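How do you teach a robot to shut a drawer?

You could shut a drawer when you were a toddler. You probably jammed your fingers a few times, yelled, and got better at it. Robots learn in much the same way, minus the yelling.

The trouble is that real robots are slow learners and expensive ones. If a robot bashes a real drawer all day, you end up with firewood and a large bill. So Emiko Maruyama and her team on the Jimo project send their robot to practise inside a computer instead. This is called simulation. It works a bit like a video game, except the player is a program and it never asks for snacks.

In the Jimo world, the team can swap everything around between tries. New walls. New floor tiles. A different table, a different colour of cupboard, a box on top for no good reason. Some of the rooms look as if they were decorated by somebody's great-aunt in a hurry. That's on purpose. A robot that has only ever seen one boring white room may get muddled the moment it meets a purple one.

The team built 236 rooms and let the program practise in all of them. Then came the test: seven new rooms it had never seen. It managed the drawer in five. In the other two it closed its gripper on thin air, very confidently.

A second program, which had practised in only one room, managed none of the seven. It was extremely good at its one room, though. 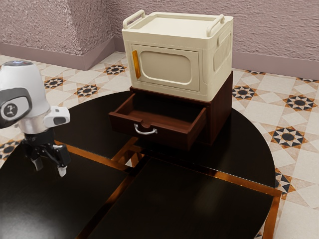

ROBOTS AND MACHINES

Look for the two fingers of the gripper, pointing down at the tabletop. They haven't touched anything yet. The little dark window on the white block is the camera's lens.

Next job for the team, in July: cupboard doors.

Contact us | © 2022 Imai Science for Kids | Back to top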